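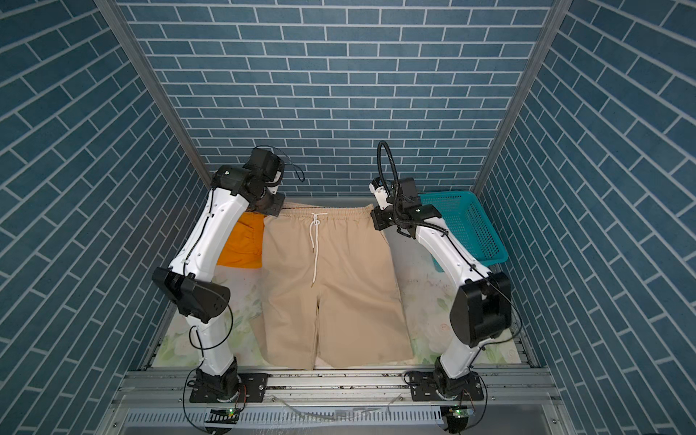

Hi Meinrad,

You asked for something you could read over a cup of tea, so I've left the charts out (Svenja has them if you want them). It covers the laundry work at Dondlow up to the end of March.

The short version: we're getting somewhere with folding, slowly! Shorts are our best garment by a mile. We ran 100 attempts on them and 23 ended in a fold I'd be happy to put in a drawer. I know that doesn't sound like much for your money, but in the autumn we had none at all, and most of the failures now come late, at the second fold, when the arms have already done the hard bit of getting the thing flat.

Drawstrings are a pain. They dangle, they get pinched along with the waistband, and then the whole lot comes up when the gripper lifts. Svenja wants to practise with the strings left in and I've come round to her view, as people at home aren't going to take them out for us.

## Trousers and the long stuff

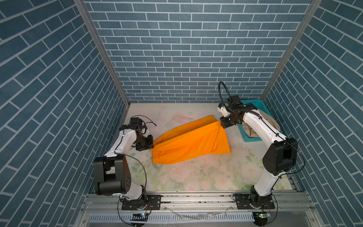 Elastic hems are kinder to us than plain ones because there's something to get hold of. The trouble is twist. Once a leg has turned over on itself the arms tend to pull harder, which makes it worse, and I've spent several afternoons watching that happen and muttering. We did 100 attempts with trousers too, and I'd rather not print the score until we've tried the new untwisting routine properly.

So could a machine do the ironing pile at the Plistgate flats yet? No. Could it fold the easy half of a basket overnight, with a person checking in the morning? I think that's within reach, and it's what I'd like to aim the next stretch at.

Money: we've spent to plan apart from £149 on replacement finger pads from Nägeli, which wear out faster than I'd budgeted for. Please could you let me know whether that can come out of the Gomville pot, and whether you still want to visit before the summer. Mornings are best, we tend to break things after lunch.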